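Wrist cam vs. overhead cam for thin parts
Posted December 7, 2025 by ereka_b

Ran the Tretel fingers on the bangle test again, wrist camera this time. 50 tries with each camera. Wrist got 8 more picks than overhead, so I'm declaring victory and ordering a second one.

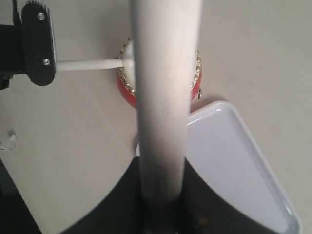
Wrist view, rod at the inner edge of the bangle. Arm hogging the middle as usual.

gronk_108 wrote:
8 out of 50 is a good mood, not a result. Also half your view is arm. You paid extra to look at your own elbow.

ereka_b wrote:
It's a very nice elbow. The rod tip is still visible right up to where the link crosses, and from overhead I got gold studs and glare and a lot of guessing.

Major_Reka wrote:
Turn the mount before you buy anything. I had the same blind stripe on a Gronberg arm and moved the bracket one bolt hole over. Cost me an afternoon and a knuckle.

gronk_108 wrote:
Or drop the rod and use the Jevholm soft fingers. Poking jewelry with a stick is not a grasp strategy.

Major_Reka wrote:
Disagree. Soft fingers are hopeless on anything that lies this flat. They just pat it.

ereka_b wrote:
Can confirm the patting. Will rotate the mount and do 500 before gronk lets me sleep. Anyone know if the Kiss controller drops frames on long runs?

gronk_108 wrote:
Mine does. Log the timestamps.

Related threads
Silver screws backing out of finger plates
Cable routing on small wrists
Kiss controller: firmware gripes

Contact | Forum rules | Back to top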